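Early voting hours for the April runoff, Clalilo County
Forum > Local Elections > Voting & Turnout

precinct_pat
17 December 2018
So the county finally put up the draft schedule for the April runoff and we're getting 2 Saturdays of early voting!! I've been asking for this forever. Last time it was weekdays only, and anybody working a day shift in Jitlow had to beg for time off. I'm so happy I read the thing twice.

ezeani_east
Great for Jitlow, sure. Read the site list though. They cut us down to one location for all of Ezeani, and it's on the far side of the highway with no bus on weekends. I'd trade both Saturdays for the old library site.

precinct_pat
Ugh, I missed that. Is it final?

mapnerd
No, still a draft. Comments are open and they do read them. Rostis got its site back last year with 200 signatures, on paper, handed in at the clerk's window. It was wonderful to watch!
Side table at our sign-up night: 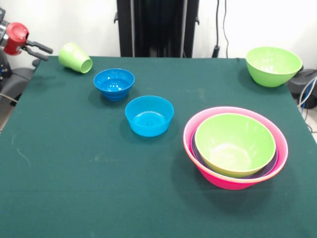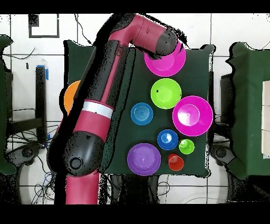

Anyway, get the forms from the clerk before you start collecting. They want a printed name and street address on every line and they toss the ones that don't have both.

ezeani_east
OK, that I can do. I know 4 people on my block who'd carry a sheet tomorrow.

ballotbox_bob
I'll be the grump. Turnout in the last runoff was almost 2000 for the whole county. You really want more sites for that? Mail ballots work fine.

precinct_pat
But the turnout was low partly because the hours were awful! Give people a real chance and let's see. I love mail ballots too, my mom uses one. We can have both.

ballotbox_bob
Maybe. I'll sign for the library, not for the Saturdays.

ezeani_east
I'll take it! Bringing you a sheet.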